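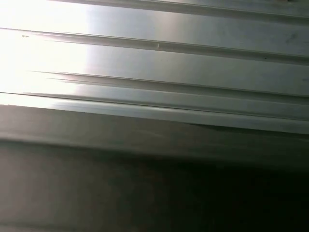 Around the Building

Ribbed metal panels: cleaning and care

Several tenants at Gongate have asked what they can and can't use on the ribbed metal panels. The short answer is warm water, dish soap and a soft cloth. Most of the marks we get calls about come off with that.

The gray finish on these panels has a soft sheen, and it is easier to spoil than it looks. Scouring pads leave fine scratches that show up whenever light hits the flat part of a rib. Powdered cleanser does the same thing and also packs into the grooves, where it dries white. Please keep both away from the panels, along with bleach and oven cleaner.

Work along the ribs, end to end. If you scrub across them, the dirt gets pushed down into the grooves and you will have to go back for it. For the grooves themselves, fold the cloth over the end of a plastic spatula or use an old toothbrush. Rinse with a second cloth and plain water, then dry the same way you washed. A panel left to air dry will usually spot.

The bottom lip needs its own pass. Dust settles on the upper side of it and grease collects underneath, so run the cloth along the full length with your fingers curled around the edge. Go slowly if you haven't cleaned that panel before — the rounded lip is fine, but a cut end can be sharp. Gloves are in the supply closet on the Mabaso side, second shelf, next to the paper towels.

For tape residue, lay a warm, damp cloth over the spot for 10 minutes and then rub with your thumb. If it's still tacky, a little cooking oil on a paper towel will lift it. Wash the oil off with soap afterward. Please don't use a razor blade or a putty knife. We had 2 panels scraped that way in February, and neither one can be put right without replacing the whole piece.

Dents are a separate matter. A shallow dent in a flat section is cosmetic and we generally leave it alone. A bent rib or a lifted edge should be reported, even if it seems minor, and so should any screw that has worked loose. Don't try to push a panel back into line by hand.

Aled Prosser has a few offcuts in the workshop if you'd like to test a cleaner before using it on the real thing. He is usually in until 3 p.m. The offcuts came from the same batch as the panels in the Jusa hallway, so the finish will behave the same way. Put a dab on, wait, wipe it off, and look at it under the bench lamp from a low angle. Any dulling will show.

Cloths and soap are restocked once a month. If the closet runs out before then, leave a note on the clipboard inside the door with your unit number.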